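How to record two-arm demonstrations for a flower arranging task

In this tutorial we explain how we collect data for the Flarkivine task set. The robot must put tulips in a vase using two arms. The method works also for other thin objects.

Step 1. Prepare the table. Put the vase within reach of both grippers and lay the tulips flat, with the heads in different directions. Change the layout before every episode.
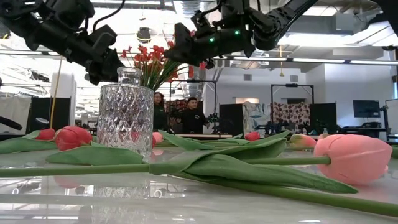 Check that both arms can move over the whole surface without touching each other. If they touch, move the start pose back and save it again.

Step 2. Grasp by the stem. Close the gripper slowly and keep the bud free. The second arm should stay open and near, so it can help to turn the flower. 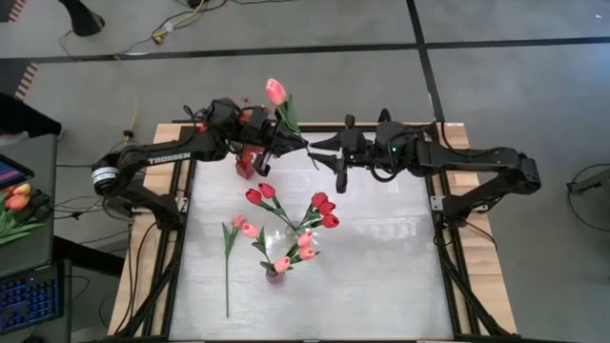 Left gripper holding a pink tulip by the stem, right gripper open.

Step 3. Record. We keep each episode under 339 frames of action labels after downsampling. Delete episodes where the operator stops for a long time.

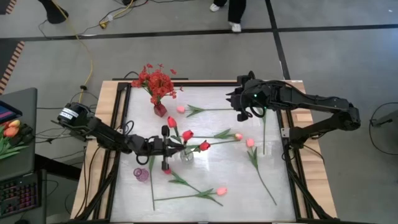

Both arms over the board, with tulips lying around the glass vase.

Step 4. Look at the wrist views. Leaves often hide the rim of the vase, and the policy needs some episodes with this problem. In our tests, training with the wrist views gave 84 per cent success.
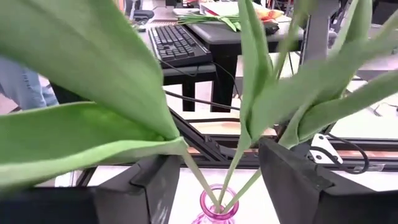
Vamura Project, Manipulation Learning Team

Step 5. Train. Begin with up to 2,000 episodes and compare 2 seeds before you change any other setting.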